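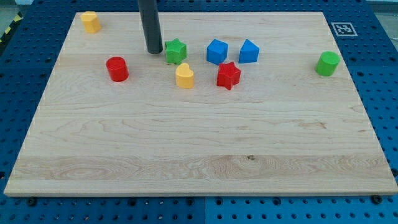

Section 4. Setting Up the Block Table for an Open Day

The block table is the friendliest thing you can put in front of visitors. People walk up, read the shapes and colors in a second, and start telling the arm where to go. At the August open day in Brunton we had over 162 people through the hall, and most of them came back to this table at least once. Give it a good spot!

Read Section 2 (Power and Emergency Stop) before you begin. Two trained hosts must be present whenever the arm is switched on.

4.1 Laying out the table

1. Check that the blue pegboard panels are bolted down and level. Run a hand across the seams. If you feel a lip, loosen the nearest bolts, press the panels flat, and tighten again.

2. Lay the maple board on the pegboard with blue showing on all four sides.

3. Place the square marker card flat on the pegboard, just outside the back right corner of the board. The Plisovis tracking software uses it to find the table.

4. Put out the blocks: a star and a cylinder in green, a heart and a hexagon in yellow, a star and a cylinder in red, a cube and a triangle in blue. Keep them toward the back of the board and leave the front clear. That open wood is where the pushing happens, and visitors need to see it.

5. Stand every block upright. Don't line them up in neat rows – a loose scatter makes for much better requests.

NOTE: Two stars and two cylinders are in the set on purpose. Sooner or later somebody will say "push the star" without a color, and you get a lovely conversation about what a robot needs to be told.

4.2 Starting the arm

1. Clear everyone back behind the yellow-and-black tape.

2. Turn on the controller and wait for the steady light.

3. Choose OPEN DAY on the Drelitz panel. Speed is limited in this mode.

4. Press HOME. The arm lifts, then lowers the rod until the tip is just above the board.

5. Press CHECK. If the screen says MARKER NOT FOUND, look for a shadow or a sleeve over the card and try again.

CAUTION: The rod pushes sideways with more force than you might guess. Keep hands off the board while the arm is active. To reset a fallen block, press PAUSE first.

4.3 Running a turn

1. Invite one visitor to the microphone. Children do very well at this.

2. Ask for a short request with one block and one place to move it. "Push the red star to the green cylinder" is a great opener, and so is "bring the yellow heart to the front."

3. Let the arm finish, or give up, before anyone speaks again.

4. Allow four minutes per turn, with a quick reset by the host.

NOTE: Misses are fine. Hemi Hinds ran the Rernodlow visit last spring and got the biggest cheer of the afternoon when the arm went the long way round a cube and finally nudged the right block home. Let the crowd watch it try again.

4.4 Closing down

1. Press PAUSE, then PARK, and wait until the rod is fully raised.

2. Turn off the controller.

3. Wipe the board with a dry cloth. Cleaning spray leaves a film, and the blocks start to stick.

4. Count the blocks back into the tray. There should be eight. Check pockets, kindly.

Rernodlow Demonstration Guide | Contact the outreach desk | © Rernodlow. All rights reserved. | Back to top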